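Course Handout 2: Good Practice in Hand-Held Gripper Demonstrations
Laltside Technical Institute, Robotics Practice Module
Prepared by Marijke Van der Linden

Purpose

This handout sets out the rules that apply when students record demonstrations with hand-held grippers. It should be read before the first practical session and kept at the station. Students who have completed the Skerkora induction are still required to follow it, as the two documents differ on cable routing and on the treatment of failed attempts.

1. Preparing the station

The work surface must be clear of everything that does not belong to the task. Bags, cups and phones are left on the shelves by the door. The surface is wiped down and checked for level before the first recording of the session.

Objects are set out according to the task card. Where the card allows free placement, the operator should vary the position between attempts and enter each change in the log. Repeating one convenient layout produces a record that is of little use to the next group.

Clear floor of at least 700 mm is kept on the side where the operator stands. Cables that cross this area are moved or covered before work begins.

2. Operator conduct

Sleeves are worn close to the wrist. Rings and bracelets are removed. The operator takes one gripper in each hand and opens and closes both fully before starting, to confirm that the fingers travel freely and that nothing is caught between them.

Both grippers remain in the working area for the whole attempt, including the one that is not holding anything. The idle gripper is kept open and still. It is not set down, lowered to the side or used to point. 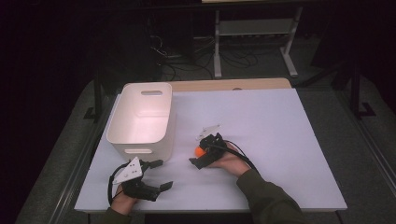 Movements should be made at an even pace. An operator who hurries the approach and then slows sharply at the grasp will produce data that cannot be compared with that of other students. A short pause before closing the fingers is acceptable - a long one is not.

Small round objects call for particular care. The fingers should close on the widest part, and only as firmly as is needed to lift. When placing an object in a bin, the operator lowers it past the rim before release. Dropping from above the rim is recorded as a fault, even if the object lands inside.

3. Cables

Each cable follows the line of the forearm and is left with enough slack for a full reach. It must not pass over the top of the gripper or in front of any marker plate. If a cable pulls during an attempt, the operator stops, and the attempt is marked void.

4. Failed and void attempts

A failed attempt is one in which the task was not completed. A void attempt is one in which a rule in this handout was broken. Failed attempts are kept. Void attempts are also kept, but under a separate heading, with the reason given in one line. Students may not delete a recording of either kind.

Each pair is expected to submit 400 attempts by the end of June. Failed attempts count toward this number. Void attempts do not.

5. Stopping work

Any person in the room may call a stop. The operator then opens both grippers, places them on the table and steps back. Work resumes when the supervisor has signed the log.

6. Reading and questions

Students should read chapter 2 of the Balogh course reader, with attention to the section on consistent labeling. The Bresum checklist is attached and must be completed by both members of the pair.

Questions about sections 1 to 3 should be sent to Marijke Van der Linden. Questions about the log and about void attempts go to Hjalti Hjaltadóttir.

Revised April 22, 2025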